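Questions about socks: sorting, washing and folding
Gosto Laundry and Folding, customer help page

We receive many questions about socks, more than about shirts and bed sheets together. I collected the most common ones on this page. If your question is missing, please ask at the counter or write to us, and Ileana Toma or I will add the answer.

How should I prepare socks before I bring them?

Please unroll them. A sock that arrives in a ball stays in a ball in the machine, and the middle of it does not get clean. You do not need to pair them, but you may. If you have small mesh bags with a zipper, put the socks of one person in one bag, and write the name on the tag. We sell mesh bags at the counter for 5 dollars.

Do you wash socks inside out?

Yes, if you ask for it. Most of the dirt and smell is inside, so for sports socks I recommend it. For socks with a pattern it is also a good choice, as the outer side is rubbed less. We turn them back before folding.

What temperature do you use?

Warm water for cotton socks, cold water for wool and for anything with bright colors. When you want something different, write it on the order slip. We cannot guess the fabric from the color, so please leave the paper label on new socks or tell us what it said.

Can pink or red socks go together with white ones?

I would not do it for the first three washes. After that, light pink is usually safe with other light colors in cold water. Red and dark blue I keep separate always. Chepkoech Kimaro, who works the evening hours, once rescued a full load of gray T-shirts that became rose, but it took her two days and I do not want to promise the same result to you.

How do you find the pairs?

We go first by color, then by the knit, then by the pattern and any lettering. Plain black socks are the slowest. A sock with large letters or a special drawing is found in a moment, even in a big order. Before we pair anything, each sock is laid flat at full length, because two socks can look the same when they are crumpled and be different in size.

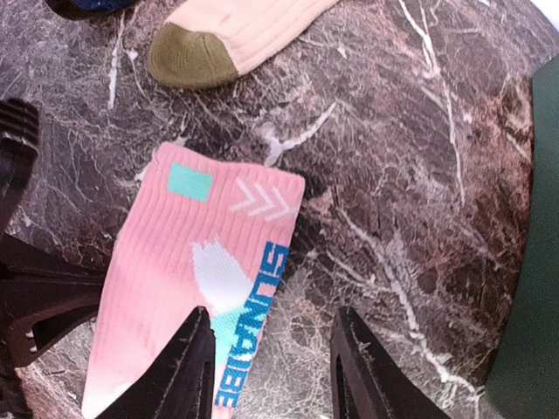 PATTERNED AND LETTERED SOCKS

Which side is the front when the pattern is only on one side?

On a pink ribbed sock with blue letters down one edge, the letters are your guide. Lay both socks with the letters facing up and the cuffs at the same end. Some pairs are made as a mirror, so the word is on the outer side of each leg. In this case one sock will have the letters on the left and the other on the right, and this is correct. It is not a mistake of the pairing.

Will the small shapes and arrows come off?

If they are knitted in, no. White chevrons or a patch in mint color that is part of the knit will stay as long as the sock stays. Printed shapes are different - they can crack in a hot dryer. To check, look inside the sock. Knitted patterns normally show loose threads on the back, and prints show nothing or only a shadow.

Do the ribs become flat after washing?

A little, when the sock is dried hanging under its own weight. Dry it flat, or hang it by the toe. Pull the sock gently to the sides while it is still damp and the ribs come back.

FOLDING AND STORING

Do you roll socks into balls?

No. Rolling stretches the cuff of the outer sock. We put one sock on top of the other, fold them in three parts and tuck the toe into one layer of the cuff. If you prefer balls, please say so and we will do it without complaint.

What surface is best for folding at home?

Anything smooth, dry and clean. A stone counter is very good for this work, also a table without a cloth. On a bed the socks sink in and you do not see if the heels match. Wipe the counter before - crumbs go into the ribs easily.

How many pairs should fit in one drawer?

My own drawer holds 11 pairs standing in one row, and I can see all of them. Guoqing Lu, a customer since our first month, has 56 pairs in the same size of drawer and says he is happy. So it depends on you.

SINGLE SOCKS

What happens when one sock is missing?

We clip a yellow note on the single sock and return it with your order. Then we look in the machine, under the rubber ring of the door, and in the dryer drum. Found socks go in the box next to the entrance until the end of the following month. In February the box is always the fullest.

Can I take a sock from the box if I am not sure it is mine?

Please bring the other one to compare.

Safta Toma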